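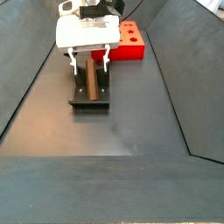
Brown block, black fixture, both fingers on it. Red shape sorter behind.

Small gripper kits on the bench - tips after 7 weeks with the Tastau

Bought the Tastau two-finger kit for the workshop in June, been meaning to write it up. Not a full review, more a list of stuff I wish I'd had on a card next to the power switch. Price was 475 for the kit, no arm, no bin. Buchanan sells a bundle with the arm but you pay for it.

Out of the box

Check the finger screws first. Mine came loose on one side. Snug, not tight, the bracket is thin and will bend on you.

Read the wiring sheet twice. The cable diagram is printed upside down in the version I got (sheet 1816, bottom corner). Newer ones might be fixed.

Leave slack in the cable. More than looks neat. Zip tie it at the top mount only, then run the arm to every corner by hand before you power up.

The bin

Sloped sides are worth it. A dropped block slides back to where the gripper can get at it, instead of sitting tight against a wall. Square plastic tote was a pain, gave up on it the first evening.

Dark matte inside. Shiny bins throw glare and the vision software gets confused. Flat gray primer is fine, two thin coats, let it dry overnight.

Wipe the floor with a dry cloth. Spray cleaner leaves a film and then things skate about.

Fixtures

Screw them down. Tape lets go, putty lets go, magnets are OK until the block jams and then the whole thing lifts. Two short screws through the base plate does it. Silver heads are easy to find again when you want to move it.

A lip on the front edge helps too if you are making your own.

Break the sharp edges on wooden blocks. Few strokes of 220 paper. They go in a lot easier and you get less dust in the fixture.

Come straight down. If the block goes in at a slant, back it all the way out and start over. Don't let it wiggle its way in, thats how fingers get bent.

Grip settings

Factory grip force is way too high for soft wood. Left dents in pine. I start low and go up till it stops slipping, then one notch more.

Hold the block near the top, so the fingers stay clear of the fixture. Sounds obvious. Cost me a finger.

Shape sorters are good cheap practice once plain blocks are going OK. Start with the rectangle slots. Star is a pig, leave it for last - the angle has to be right or it just sits on top.

Upkeep

Maker says regrease at 4000 cycles. I do it sooner, it takes no time. Use the Prostimix grease that comes in the box, tiny amount on a toothpick. Too much and it picks up sawdust.

Finger pads: wash in warm water and dish soap, air dry. No alcohol, mine went hard and shiny.

Write the settings down. On paper. Update wiped mine once.

Worth buying?

For the money, yes. Fingers are the weak spot, order a spare pair with it. Amancay Echeverría at the Hurcombe counter swapped my bent one without a fuss, so ask there before paying shipping. Manual is poor. Software is fine once set up, slow to load.

Would skip the carry case. Foam crumbles allready.

Omprakash Rastogi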